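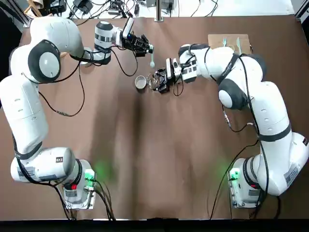

Mitsuko Fujimoto maintains that a spoon has one job, and that most spoons are bad at it. She has written the tableware column for the Brendthorpe weekly since April, and has opinions on bowls, too.

"A shallow bowl is for people who eat slowly," she says. "Soup in a shallow bowl is a race against the clock. I always lose."

She is kinder to plastic than I expected. Her own kitchen has 27 spoons – she counted them for a column – and the plastic ones get the most use. The good silver came from an aunt in Vasmont and lives in a drawer that sticks. 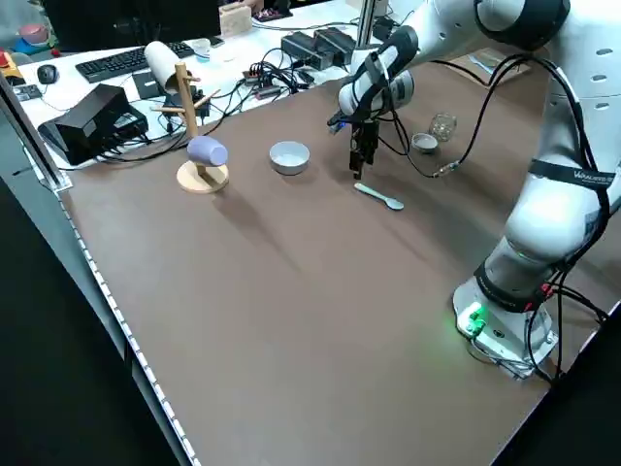 Mug trees are another matter. She held out against them for years on the grounds that a cup belongs in a cupboard, then bought one at a yard sale for 50 cents and hasn't opened the cupboard since.

"It takes up room, and it wobbles if you load one side," she says. "I'd give it up tomorrow if somebody built me a shelf."

Has anybody offered?

"My brother. He's still measuring."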